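Print
E-mail

TRESTDEN HOUSING STANDARDS WORKING GROUP
Minutes of the spring technical meeting, 28 April 2018

Chair: Serpil Bozkurt
Represented: Trestden building office, Allel (doors and joinery), Daher (ventilation), Prundance (survey and records)

1. Opening and previous minutes

The chair opened the meeting and confirmed a quorum. The minutes of the March meeting were approved with one correction: under item 4, "supply air" should read "transfer air." The agenda was accepted as circulated, with the item on stair lighting held over.

2. Attached garages – revision of the guidance note

The group took up the draft revision of Guidance Note 6, which covers single garages opening directly into the living space. The draft had been out for comment since the March meeting. The building office reported that comments fell into two groups, those on the separation between garage and house and those on the position of lights and outlets.

On separation, the office proposed that the wording on the connecting wall be made stricter. The current text allows the wall to stop at the ceiling line if the ceiling is continuous. In practice, inspectors have found access hatches cut through that ceiling after sign-off, and the hatch is seldom sealed. The revised text would require either a full-height wall to the underside of the roof or a ceiling with no penetrations other than those shown on the approved drawing.

Allel asked whether recessed light fittings counted as penetrations. The office replied that they did, and that each fitting would need to be shown with its cover or housing type. Daher noted that the same rule should apply to duct collars. Agreed.

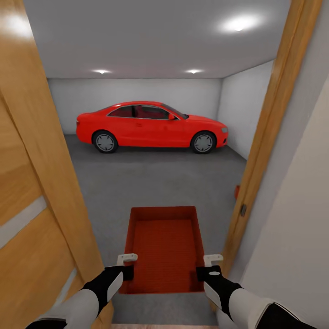 Garage interior with recessed ceiling lights, seen through the doorway.

The group discussed whether the lighting section should give a fixed layout. The chair's view was that a fixed layout would date quickly. The section will instead state that fittings are to be placed so that a person can walk the length of both sides of a parked car without crossing an unlit area. The words "evenly lit" are to be struck throughout as they cannot be tested.

Decision: Clause 2 adopted as amended. Clause 3 returned to the building office for redrafting.

3. Ventilation of small enclosed rooms

Daher presented measurements from homes where a utility room or entry sits between the garage and the main hall. Air movement depends mainly on the gap under the door and on whether the kitchen extract is running. With the extract at full speed and the windows closed, air was drawn from the garage side into the hall in most of the homes tested. With a dedicated extract in the intermediate room the direction was reversed.

The building office asked about the test conditions. Daher replied that every home was tested with doors in two states, fully closed and latched, and fully open, and that part-open positions were left out of the results. Wind speed was logged at the site but not corrected for. 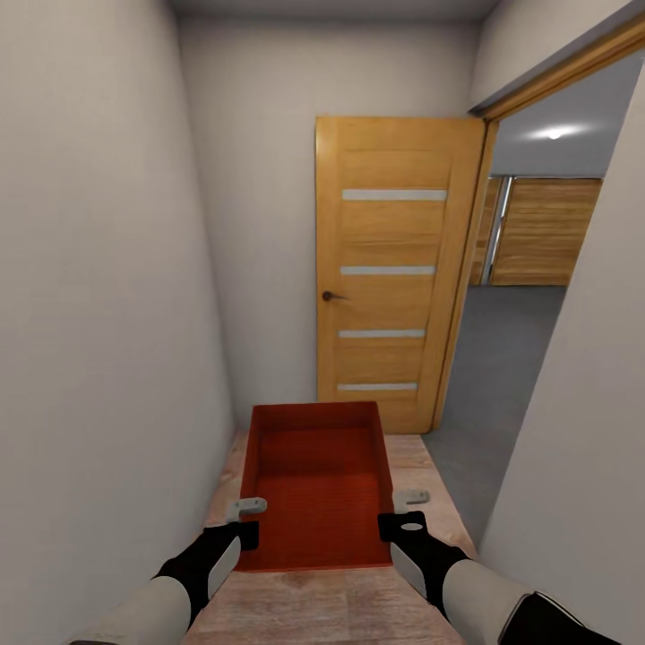 It was pointed out that a dedicated extract adds cost and a further outside grille, and that on narrow plots the grille may end up too close to a neighbor's window. Daher suggested that a shared riser could serve both the intermediate room and a downstairs bathroom, provided a backdraft damper is fitted on each branch. The chair asked for a drawing before the group takes a position.

Action: Daher to supply a section drawing and a note on damper access.

4. Hall and corridor floors

Prundance reported on the records review. Of 831 inspection reports, 23 recorded a floor defect in a hall or corridor that the owner had been asked to put right. The most common entry was movement at the threshold where the hall floor meets a room with a different floor build-up. Noise complaints were recorded separately and are not included.

The review found that inspectors use several terms for the same defect. "Lifting," "tenting" and "peaking" all appear, in some cases within one report. Prundance recommended a short list of permitted terms with a sketch for each. The group supported this and asked that the list also record the direction in which the boards are laid, as expansion across the boards differs from expansion along them.
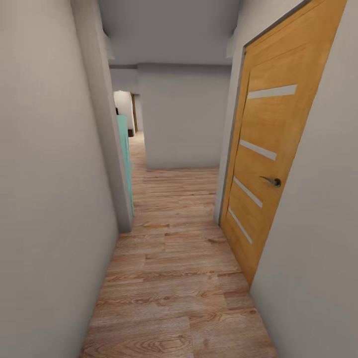
Allowance for expansion at the walls was also raised. The current guidance gives one figure for all floor types. Allel considered it adequate for small rooms but said it should be increased for long runs, or the run should be broken at a doorway. The building office did not object in principle but noted that owners dislike a visible strip in the middle of a hall. The matter was left open pending advice from floor suppliers.

Action: Prundance to circulate the list of terms. Allel to collect supplier instructions on long runs.

5. Interior doors – swing and clear width

Allel introduced a paper on doors opening into passages. Clear width is now measured with the door removed from consideration, and this gives a misleading result where a leaf opens into the passage and cannot fold back against a wall. The paper proposed a second measurement, taken from the leading edge of the open leaf to the opposite wall. Lever handles would be included, as they project from the face – in some cases enough to fail an otherwise acceptable passage.

The building office supported the second measurement for new homes. For alterations it asked that the figure be recorded but not enforced until the next review. Serpil Bozkurt asked for the paper to state plainly which face of the leaf is meant, as the draft used "inner" and "room side" for the same thing.

Glazed strips in door leaves were mentioned briefly. They are covered by the existing safety glazing clause and no change is needed.

Decision: Second measurement adopted for new homes.
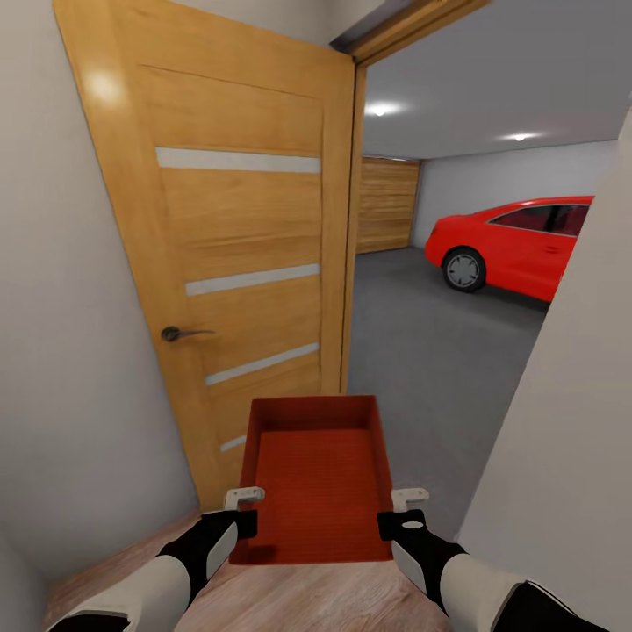

6. Any other business

The building office reported that the online form still rejects drawings above the size limit without giving a message. Prundance will look at the upload page. Daher asked for papers to be sent earlier before each meeting. Noted.

7. Next meeting

To be arranged by the chair once the drawing under item 3 has been received. Stair lighting will be the first item.

Minutes approved for circulation: S. Bozkurt

Print
E-mail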